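Zindora Working Papers in Everyday Food
By Farahani, Duvimcombe
August 5, 2019

4. Setting a plate for a shared snack

4.1 Why I looked at such a small thing

I should say at the start that I came to this section by way of lunch. The rest of the paper deals with full meals, where people have a knife and fork to organise themselves around, and where the rules (who gets the big potato, where the gravy goes) are so well worn that asking about them gets you a shrug. Snacks are different. A snack has hardly any rules at all, and so people have to make them up as they go, which makes it much more fun to write about!

What I wanted was the barest version of the job: one plate, one mug, two orange and white things shaped like small pumpkins. No cloth, no napkins, nothing to read off a packet. I chose the pumpkin shape after the trial sessions, when I had used plain round buns and found that people moved them about without a second thought. Give the same people something with stripes and lobes and they slow down. They turn it. They want it to face a certain way, though it has no face, and several of them told me so quite firmly.

4.2 What counts as "on the plate"

The first thing I had to settle was dull but it mattered. In section 3 I treated an item as served once it was over the rim. With a shallow plate and two rounded items, that was too generous, as plenty of people think of a plate as properly laid only when the things on it sit in some sort of balance. One pumpkin in the middle looks finished. Add a second and the first has to give way, so the job isn't simply the same move done twice over.

I ended up with three states, and I use these names for the rest of the section: bare (plate clear of both), single (one on, one off) and paired (both on). The single state is the interesting one. Of 40 people in the Duvimcombe sessions, 9 put the first pumpkin right in the centre and then had to shift it. The others left room from the start, mostly to the left - I had no theory about that beforehand and I'm wary of growing one now.

The bare state deserves a word too. I had expected people to want both pumpkins gathered on the same side before they began, the way you might line up your shopping before packing it. In fact a good many liked one on each side of the plate, and when I asked, the answer was usually something to do with fairness, as if the plate were a person being offered a choice. I have kept that answer in the coding under "even sides", for want of anything better.

4.3 The mug

I nearly left the mug out. It was never to be moved, and the sheet said so. But a mug sets limits on a table: it claims a corner, and people work round it even when there is acres of room. Its handle pointed right throughout, which suits a right-handed drinker, and the left-handed people noticed at once. Two of the coders wanted it dropped from the analysis. I kept it, partly from stubbornness, and it comes back in section 5 where I compare these sessions with the Ronov ones (same layout, longer table, a good deal more chatting).

4.4 Softness and handling

Last, there is the matter of how soft a thing looks. A puffy bun asks to be held lightly, and people talk about "not squashing it" long before they've touched it. I scored each remark of this kind from 0 to 100 for how worried it sounded, which I admit is a rough sort of ruler, and the scores were highest in the single state. My reading is that the first pumpkin, once down, becomes the one to match, and a dent in the second would show. I can't prove that from these sessions - a run with four or more items would be the obvious next step.
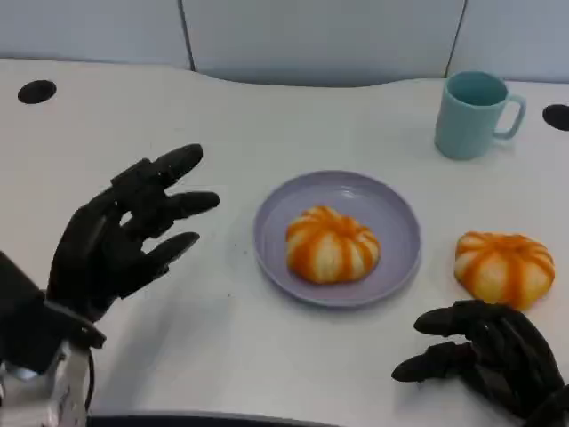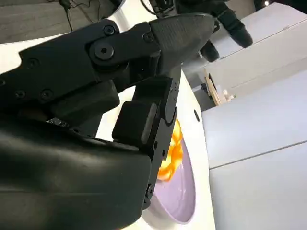
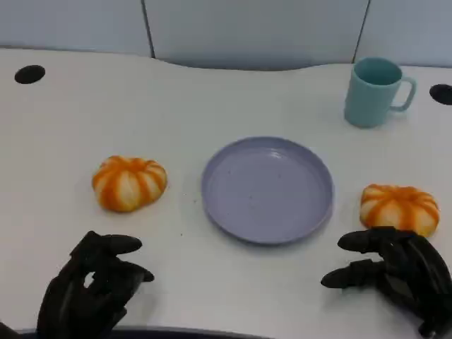
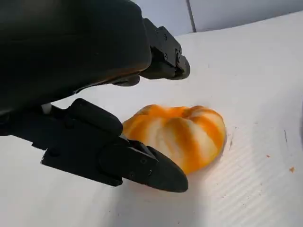
Figure 4. The snack layout. First picture: the single state, one pumpkin on the plate and one beside it. Third picture: the bare state with even sides. The second and fourth are close views.

Reader comments

I'm left-handed and I would have turned that mug round, sheet or no sheet. Was anybody marked down for it?

Enjoyed this. The "even sides" bit is just how my mum lays out biscuits. Would like to see the wording of the instruction sheet in an appendix, as "put them on the plate" and "serve them" might give you quite different results.

Not sure about the worry score. How well did the coders agree with each other?

Related items

Gravy, and where it goes: notes from the Duvimcombe kitchens
Long tables and short tables: the Ronov sessions
Packing a lunch box for somebody else
Zindora Working Papers: all August papers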